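Descaling a combi boiler circuit, part two

The first part ended with the hot water side still running at half the flow it should have. I had cleaned the inlet filter and the flow restrictor, and neither made much difference. That leaves the plate heat exchanger, as Levente Szekeres said it would when he looked at the boiler in June. He is registered to work on gas appliances and I am not, so he had the case off and the exchanger out, and I did the cleaning. Please keep to the same division. The boiler case forms part of the combustion seal on most modern units, and taking it off is not a job for the householder.

The exchanger is a block of thin steel plates about the size of a paperback. Heating water goes through one set of gaps and tap water through the other. Scale builds up on the tap water side because that is where fresh hard water is heated all day. Our supply comes from the Jorgate works and is very hard. The kettle needs doing every fortnight.

A scaled exchanger shows itself in a fairly set pattern. The hot tap starts well, goes cooler after half a minute, then comes back. The burner is cutting out on high flow temperature, because the heat is not getting across to the tap water. If you stand next to the boiler you can hear it stop and relight. A faulty temperature sensor can do something similar, so Levente checked the resistance of ours against the maker's table first. It was within limits.

I used citric acid powder, the kind sold for kettles, mixed with warm water in a bucket. Brick cleaner is faster, but it is hydrochloric acid and I didn't want it near stainless plates. Citric acid has one fault, which is that if the solution is too hot and the scale is heavy you can get calcium citrate coming out as a white sludge, and that is harder to shift than what you started with. I kept it hand-warm and changed it often.

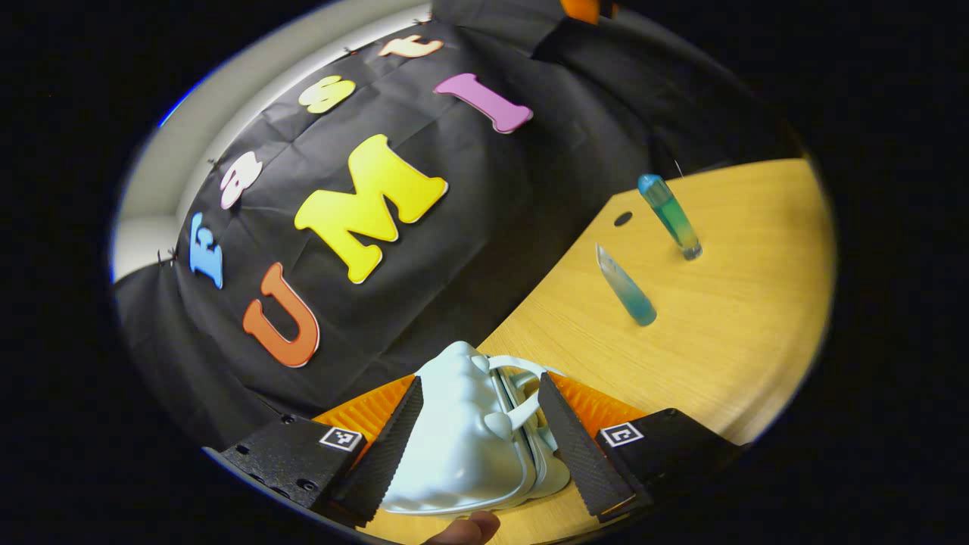

Soaking alone does very little. The gaps are narrow, the gas given off pushes the liquid out, and the acid in the middle is soon spent. It has to be pumped. I used a small pond pump with two lengths of clear hose, one on each tap water port, with the return going back into the bucket. Clear hose is worth having as you can watch the bubbles. Pump against the normal direction of flow to begin with, so that loose bits come out the way they went in, then swap the hoses over.

The first fill fizzed hard and went cloudy. I tipped it away and mixed a second, which fizzed less, and then a third. After 3 hours the bubbles had stopped. I rinsed it with plain water for a long time, then with a weak bicarbonate solution, then plain water again.

Levente put it back with new seals. Do not reuse the old ones. They take a set, and a weep inside the case will find the circuit board sooner or later. Ours came from Kovács, the merchant behind the station, who had the right pair in a drawer. The online price was lower but the postage cancelled it out.

The result is good. Flow at the kitchen tap is back to what it was when we moved in, and the temperature holds steady for a full bath. The burner no longer cycles.

Whether to fit a softener is the next question. Etelka Juhász at Kindcombe has had one for years and has not touched her exchanger in that time -- her shower screen is also much cleaner than mine. Against that, it needs salt, a drain and a cupboard, and we only have the drain. An in-line scale reducer would fit in the space under the sink, though I have not found test results for one that I would rely on. I would sooner do the pumping again every few years.

One setting is worth changing whatever you decide. Our hot water was set to 60 degrees, and everyone in the house was mixing it down at the tap. Scale forms faster as the water gets hotter. I have turned it down to 50, which is fine for a combi with no stored water. If you have a cylinder, leave it at 60 or above on account of legionella.

I still have the bucket and the pump set up in the shed, and the shower head is going in next.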